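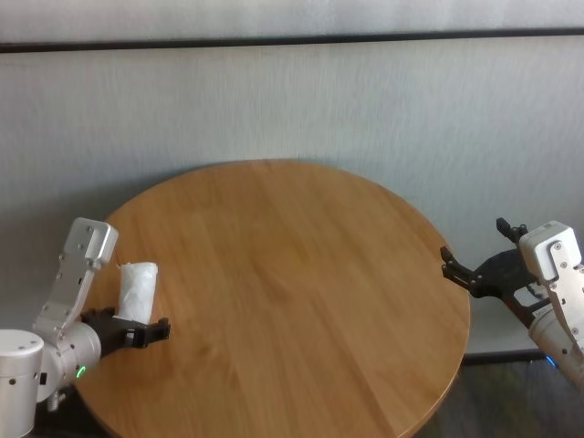 The Case for the Round Table

My parents owned a rectangular table for most of my childhood, and my father sat at the head of it. He never asked for the spot. It was the chair closest to the kitchen door, and once he had it, he had it for good. The rest of us filled in along the sides in an order that did not change until my sister left for college. When she came home for the holidays, she sat in the same chair she had used at nine.

I think most families should own a round table, and I think most of them don't for reasons that are not very good.

The usual reason is space. A rectangle can be pushed against a wall. It lines up with the room and with the rug and with the window behind it. Furniture stores know this, which is why the round tables at Gisby, the store nearest to me, are in the back past the bar stools. The saleswoman there told me they sell far more rectangles and that people ask about round ones mainly for breakfast nooks. She said it in a tone that suggested a breakfast nook was where a round table belonged.

I don't dispute the geometry. A round table that seats six takes up floor on every side, and you do have to walk around it. Ours is 60 inches across and it fills the dining room. We gave up a sideboard to get it in. The sideboard held candles, a fondue set and a stack of takeout menus, and we have not replaced it.

What we got in exchange is that everyone at dinner can hear everyone else. At a long table with six people, there are nearly always two conversations, and the person in the middle has to pick one. Guests at the far end talk to each other because shouting for the salt is bad enough without shouting a whole story. At a round table you can still have a side conversation, but you have to mean it. Most of the time the talk stays in one piece.

Children do better at one too, in my experience. Our younger son used to slide off his chair and leave after a few minutes. He was at the corner of the old table, next to the wall, looking at the side of his brother's head. Now he is across from somebody wherever he sits. He still leaves early some nights, but he often comes back.

A friend of mine, Harvey Li, disagrees with nearly all of this. He grew up with grandparents in the house and likes a table with a head. His view is that somebody is in charge of a meal whether you admit it or not, and that it is more polite to let guests know who. He also points out that you can't put a leaf in a round table without turning it into an oval, and that ovals are the worst of both. I think he is right about ovals.

On the question of who is in charge, I would say that my wife and I still run dinner at our house. We cook it and we decide when it is over. But I did not enjoy the way my father's chair settled arguments before they started. He was a mild man and I don't believe he wanted that. When he spoke from the end of the table, the rest of us turned to face him, and it gave everything he said a weight it did not need. "Is there more rice" sounded like a ruling.

There is a work version of this as well. I spent 5 years at a small insurance office in Yimer, and the conference room had a long table with a screen at one end. The manager sat opposite the screen. Newer people sat wherever was left, usually with their backs against the filing cabinets, and they said very little. In June of my last year there the building had a water leak and we met for several weeks in the break room, at a round lunch table that was too small for us. Those were the only staff meetings I remember where the two newest clerks spoke up. Then the carpet was replaced and we moved back.

I can't prove the table did that. The break room also had coffee, and nobody could put slides up. Still, I have thought about it more than I have thought about any training the company paid for.

If you have the floor, I would buy the round one. Buy it secondhand if you can – old ones turn up often, mostly from people moving to smaller places – and measure the doorway first. Look for a single pedestal, or legs set well in from the edge, so that you can squeeze in one more chair when you need it. We have had nine people at ours. It was crowded, and the bread had to be passed the whole way around twice.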